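Hatadura duct and vent cleaning kit – one winter in

Finally writing this up. Two people have asked me in the comments and I kept saying next week. So, quick and dirty, typed in two goes with a cup of tea in between.

Short version: good brush, decent rods, rubbish instructions, dust bag that needs replacing straight away. I'd buy it again. Would not buy the deluxe one.

What I was trying to fix

Ducted gas heating, older house, floor vents. Seven outlets. Every year first cold night in June you turn it on and get that burnt dust smell for an hour, then everybody sneezes for a week. Had a quote to get the whole system done professionally and it came to $316, plus extra if they had to go under the house, and they would have had to go under the house. Maybe fair enough for what it is. But I own a shop vac and a drill and I'm stubborn.

One thing before anyone writes in. I'm talking about ducts and vents. NOT the furnace itself. Burner, heat exchanger, flue, anything with gas in it – get a licensed person. I did my bit and then still paid for a normal service on the unit. Different job.

What's in the box

Flexible rods that screw together, two brush heads (a big floppy one and a smaller stiff one), a hose adaptor for the vac, a cloth dust bag, a cover plate with a hole in it for sealing the vent opening while you work. A little spanner. One sheet of instructions, folded so many times the important drawing is sitting on a crease.

No spare brush head. For the money I thought there'd be a spare.

Setting up

Fiddly the first time, fine after that. Rods screw together clockwise and you MUST run the drill clockwise too. Run it backwards and they come undone inside your duct. The sheet does say this, in small type, on the back. I read the front.

So yes, lost a brush head in the hallway run in the first hour. Got it out with a bent coathanger and a lot of swearing. Put a wrap of electrical tape on every joint after that, haven't lost one since. Take the tape off when you're finished or it goes gummy.

The cover plate is meant to fit "most" floor vents. Fitted four of mine well. The other three are the long skinny kind and I had to mask around the gaps. Not a big drama, but buy a roll of masking tape when you buy the kit.

Using it

Heating off at the wall. Filter out. All the other vents closed or covered with a towel. Vac on, brush in, slow drill speed. Slow! I had mine on the fast setting for the first vent and the brush whipped about and I could hear it slapping the side of the duct. If you've got the flexible foil type of duct, be really careful, it'll tear. Mine's a mix. Metal near the unit and flexible further out, and for the flexible bits I ended up turning the rods by hand with the soft brush. Slower but I felt better about it.

First vent took ages. By the last one I had it down to a quarter of an hour. Whole house was a Friday evening and most of the next morning, with breaks, including cleaning up the lounge where the dust bag let go.

About that dust bag. It's thin. It's held on with a drawstring, a drawstring, on a thing with a vacuum pulling through it. Popped off at the third vent and the contents went all over the rug. I swapped it for a proper fine dust bag from Kuvden inside the vac and just left the cloth one out entirely. Much better. If you do nothing else from this review do that. Also wear a mask, a real one, and eye protection if you're leaning over the hole like I was.

What came out

Grey fluff, lots. Plaster bits from some long ago reno. Pet hair, and we've never had a pet. A marble. Half a crayon. A hair clip. One 5 cent piece, so call it a small discount.

The return air duct was the worst of the lot, by miles. If you only have the energy for one, do the return. It's the big grille, usually in a hallway wall or ceiling, and it's where your filter sits in a lot of setups. I'd been washing the filter every year feeling quite good about myself and had never once looked behind it.

Did it help

Smell on first start up – gone, pretty much. There was a faint whiff for ten minutes, then nothing.

Airflow – the back bedroom is better. Holding my hand over the vent, it's stronger than it was. Didn't measure it. Everywhere else I can't tell the difference.

Sneezing – bit less? Hard to say. I also vacuumed the whole house properly for once.

Bills – no idea, too many other things changed. I wouldn't buy it for that and I'd be suspicous of anyone who promised you a number.

How it's holding up

Big brush has gone a bit bald on one side but it still does the job. Rods are fine, no cracks. One of the threads is starting to feel loose so that rod goes at the drill end now where I can see it. Adaptor is solid. Cover plate has a chip out of the corner from me dropping it on the driveway, my fault.

Storage is annoying. The box is too small to get everything back into once the brushes have fluffed up. It all lives in a bucket.

Compared to the others

Before this I borrowed the Baudry one from a neighbour. Stiffer rods, better threads, noticeably better made. But the rods are so stiff they won't go round a tight bend, and my house has nothing but tight bends. If you've got long straight metal runs I'd say get the Baudry. It's dearer but it'll outlast the Hatadura easily.

There's also the Ilulum one you see everywhere online. It's sold mainly for dryer vents and that's all I'd use it for. Too short for ducts, brush is tiny. For a dryer it's great, I got a horrifying amount of lint out of ours. Cheap too.

And the deluxe Hatadura has more rods, a second cover plate and a carry bag. Same brushes. Same dust bag! Skip it, put the difference towards tape and a good vac bag.

Who it's for

You've got a vac with some grunt, a drill, a free day and knees that still work. You don't mind mess. Ducts you can reach from the vents and you know what they're made of.

Who it's not for

Anybody with old ducting that might have asbestos lining or tape on it. Don't brush that, don't even poke it, get it tested. Also mould. If you look in with a torch and there's black fuzzy stuff, that's not a brush job. Or if anything's been living in there. Pay the $316 or whatever they want.

Marks

Brushes: good
Rods: good, tape the joints
Dust bag: terrible
Instructions: poor
Value: pretty good
Overall: 3 and a half out of five, would be four with a decent bag

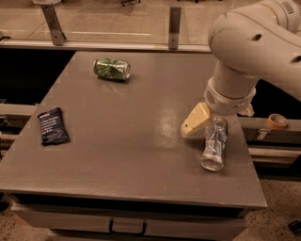

Filed under: Home & Heating / Tools / Reviews

Few things people asked after I put the short version up.

Cordless drill okay? Yes. Mine's an 18 volt, got through it on two batteries. You're not working it hard on the slow setting.

Ceiling vents? It'll work but everything falls on your head. Drop sheet, goggles, hat. Get someone to hold the vac hose, I tried it alone at my sister's place and it was a circus. Take the diffuser off first and wash it in the laundry tub while you're going.

How often? I'll do the return every year and the rest every three or so. The professional lot will tell you different and maybe they're right, but going by what came out of mine it took a long time to build up.

Does it reach the whole way? No. Mine got most of the way down the short runs and maybe half of the two long ones. You can work from both ends if you can get at the unit end, which I couldn't without crawling under. The bit nearest the vent is where most of the junk was anyway.

Will it wreck my vac? Empty it often and keep an eye on the filter. Mine clogged up twice and I only noticed by the change in the sound. Ordinary house vacuum, I wouldn't. Fine plaster dust is hard on them.

Is it noisy? Very. Vac plus drill plus brush rattling around in a metal pipe under the floor. Earmuffs. Tell the household. The noise carries through the vents into every room and somebody on a work call will not thank you.

Replacement brushes – you can get them, sold in pairs, took a couple of weeks to turn up. The thread is their own size so the Baudry heads won't fit, I tried.

Will add to this after next winter if the loose thread gives out.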